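June, notebook 6
Sodanard loop, pressure decay, continued

09:10. Loop filled with deionized water last night and left at 300 kPa with both isolation valves shut. Gauge this morning reads low again. Rate is close to the one on the previous page, so swapping the pump-side gasket made no difference. Gasket can stay in.

Room temperature overnight was not logged because the logger had filled its memory. Cleared it, set the interval to 2,000 ms, restarted. Without the temperature trace I can't separate a real leak from contraction of the water. The drop looks too large for contraction alone in a rigid loop with this little trapped gas, but the amount of trapped gas is a guess. Need to bleed properly from the top port before the next hold.

10:05. Bled top port. First few seconds spat air, then a steady stream. Bled the filter housing too, which gave more air than the top port did. The housing sits lower than the return line, so gas must be caught under the cap. Add to the fill procedure: housing first, top port second, housing again.

10:40. Soap solution on every joint from the pump outlet to the manifold. No bubbles at the compression fittings. With water inside, soap is not much use anyway. Drained the section and repeated with dry nitrogen at the same pressure. Slow foam at the tapered joint into the Sarkix transducer block, lower side. Nothing at the other tapered joints.

Took the joint apart. Sealant tape had been wound the wrong way and had bunched up behind the first threads. One shred had gone into the bore. Picked it out with a hook and flushed the block. Male thread has a light burr at the start; dressed it with a fine file and wiped with isopropanol. 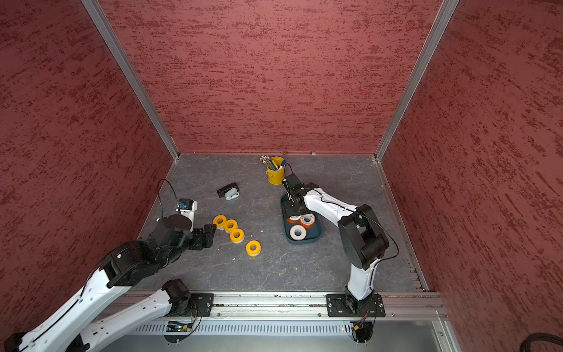
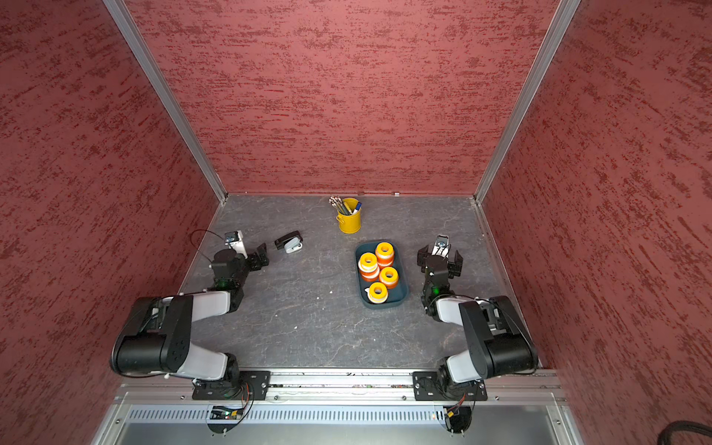 Yellow pencil cup near the back wall, in this one and the next.

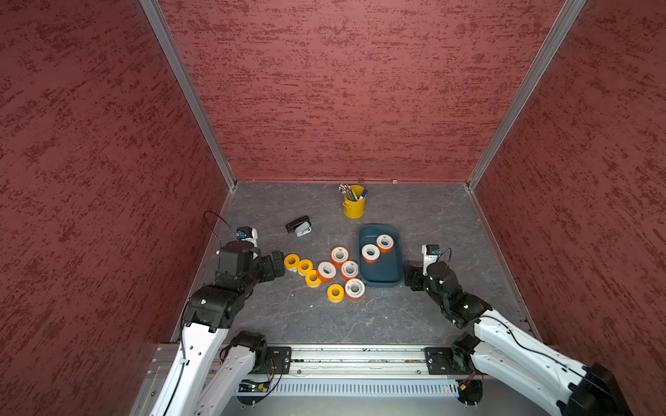

Thread-seal tape in the teal tray:
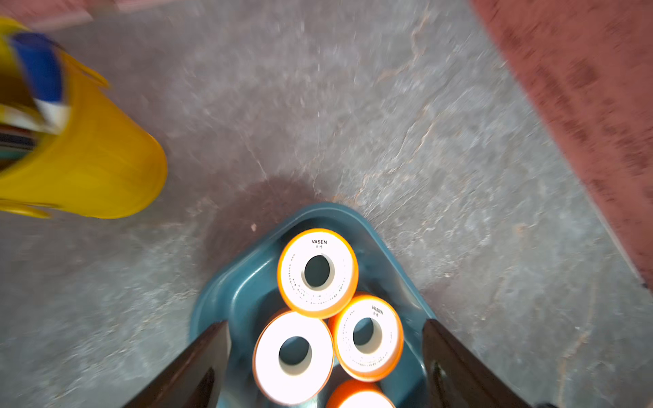 11:30. Rewound clockwise looking at the end of the male thread, leaving the first thread bare, tension kept on so the tape takes the thread form. Hand tight, then wrench until the transducer cable faced the bracket. It wanted to stop slightly short of that. Did not back it off to line it up. Moved the bracket.

Nitrogen again. No foam after a long look with the flashlight.

13:15. Refilled using the new bleed order. Pressurized to 300 kPa, pump off, isolation valves shut. Transducer and dial gauge disagree by a small constant amount, transducer higher. The offset was there before the joint was touched (see previous page), so I don't think the block was strained by the wrench. Zero check needs the loop vented and I would sooner leave the hold undisturbed.

14:50. Slight fall in the first part of the hold, then nearly flat. The early fall is probably the flexible hose relaxing. The Trivico data sheet gives no figure for volumetric expansion. Could replace the hose with hard line for the long runs, at the cost of more pump vibration at the manifold.

16:20. Still nearly flat. Room has warmed a little over the afternoon, which would push the reading up and could hide a small leak. Overnight record should sort this out one way or the other.

Maxine Whitelaw asked whether the earlier flow runs need repeating. My view: the flow numbers stand, as the meter is upstream of the bad joint and the loss was tiny next to the flow. The static pressure numbers do not stand. Marked those pages with an S in the margin.

To do:
Vent and zero the transducer after the overnight hold.
Check the hose for set near the clamp.
Order spare cap seals for the filter housing.
Cycle counter is at some 2,000 on the relief valve. Inspect seat before the next block of runs.
Copy the bleed order onto the card on the loop.

17:05. Left holding, both valves tagged.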